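Policy workshop notebook -- state climate and water bills
2025-11-07
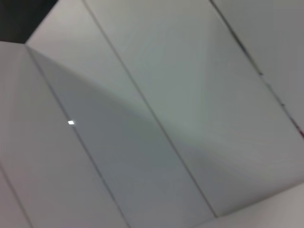
Long morning on the groundwater reporting bill, and I want to get it down while I still remember who said what. Hubert Kaczmarczyk came by with the marked-up draft from the Trimer office and we went through it line by line, which took two pots of coffee and most of my patience, though he was very good company as always!

The sticking point is still the size cutoff. The September version asked every well owner pumping over 52 acre-feet a year to report. The new one says 100, and that lets most of the Yazzie valley growers off completely. Hubert thinks we can live with it if the drought trigger stays in. I'm less sure -- the trigger only kicks in after a declared emergency, and by then the wells down at Kosow have usually been in trouble for a good while already.

We also reworked the comment summary. There are 82 written comments on the docket and I had them sorted by county, but Hubert wanted them sorted by section of the bill, so I've started over (he's right, it reads much better that way). Sections 2 and 3 are finished. Section 5 is a mess, with people arguing about metering costs and stream flow in the same paragraph, and I'm splitting those letters by hand.

Trerner is still promising us the fiscal note. If it comes in Monday I'd like whoever is at the desk to check the metering grant line first, as last time they left out the second year and we had to send out a correction, and it was a little embarrassing for everybody.

Leftover things: the carbon fee language has moved to its own folder, please don't file it with water anymore. Hubert has my copy of the old shoreline rule and says he'll bring it back. I still owe the Kosow people a call about the hearing room.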